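Workshop > Robot cells > Upkeep

Resetting the two-arm cell

The Witeo cell was due its service, so I took both arms back to zero on 24/11/2018. Power off first, then the base bolts. One on the right arm had backed out by 2 mm. I refitted it with thread lock and checked the others against the plate.

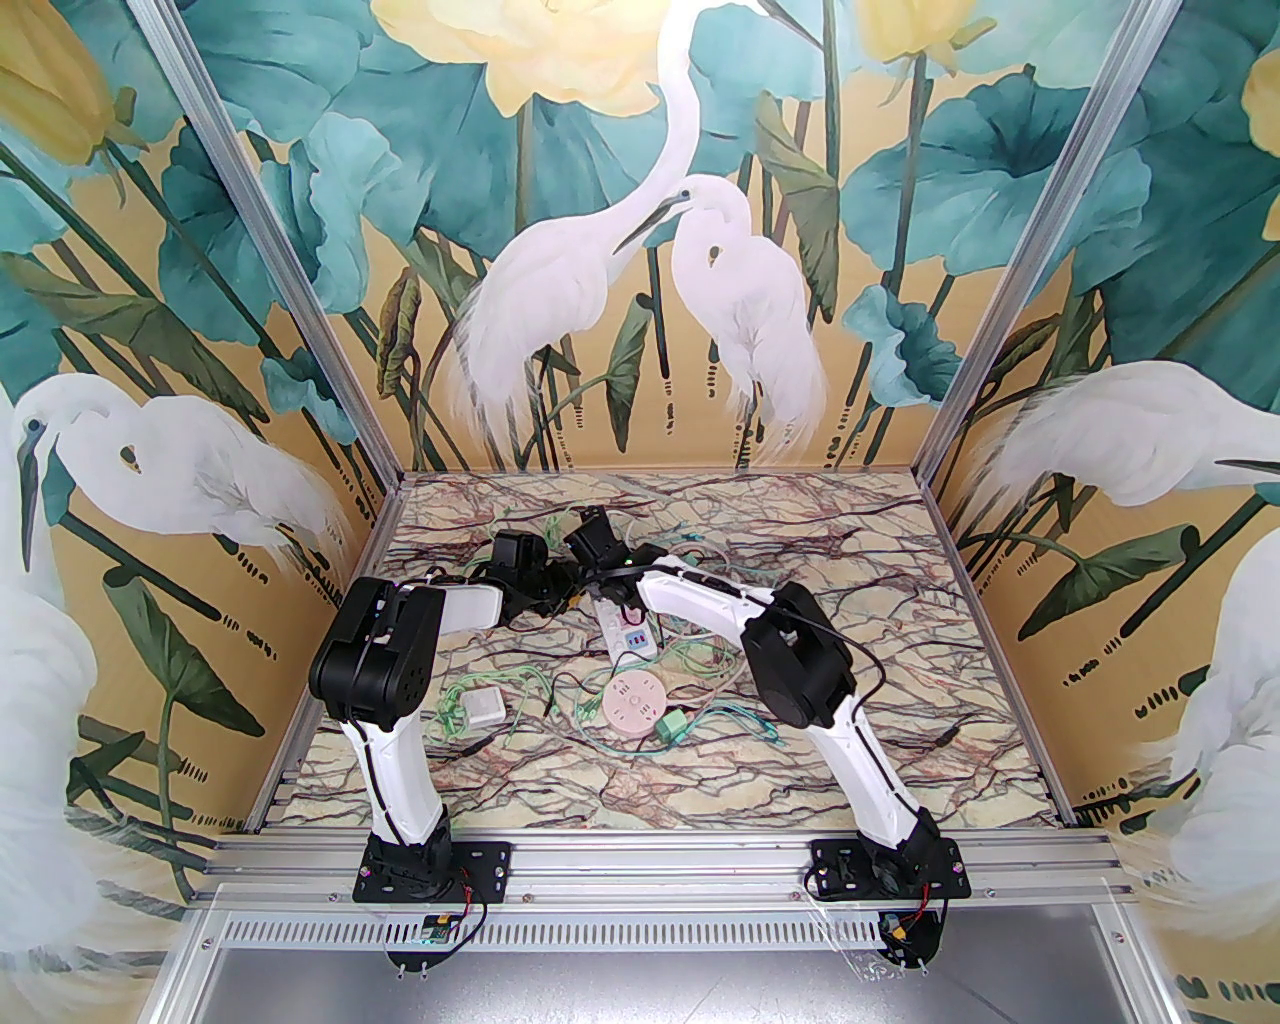
Next, cable slack. Yaryna Tkachuk's rule is to swing each joint to its limit by hand before powering up, and to re-tie anything that pulls tight. The right elbow needed one new tie. After that I homed both arms and ran the cable-sorting job at low speed, reading the wrist camera feed for dropped frames. It lost 8 out of 808. I can live with that, but fast moves still smear, so exposure comes down next time.
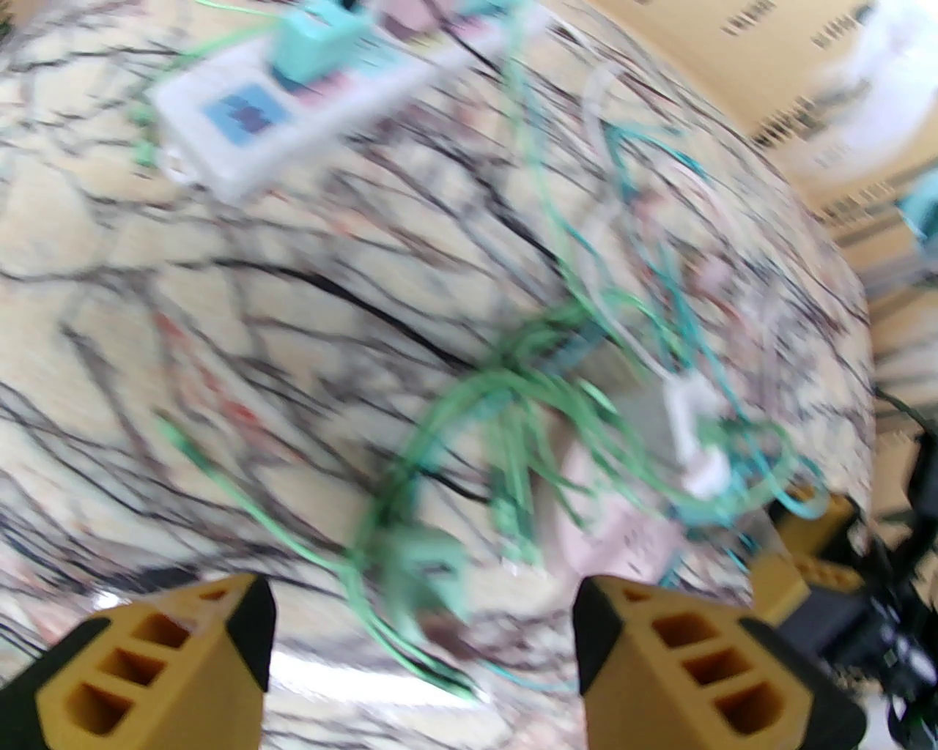
Wrist camera view during a move, fingers at the bottom, cables and power strip beyond.

Finger screws get checked again after 24 hours of running. Zero offsets are saved under Nalledness on the shared drive.

Recent posts
Wiring the Aoun supply
Zareo gripper: first notes
Replacing an elbow motor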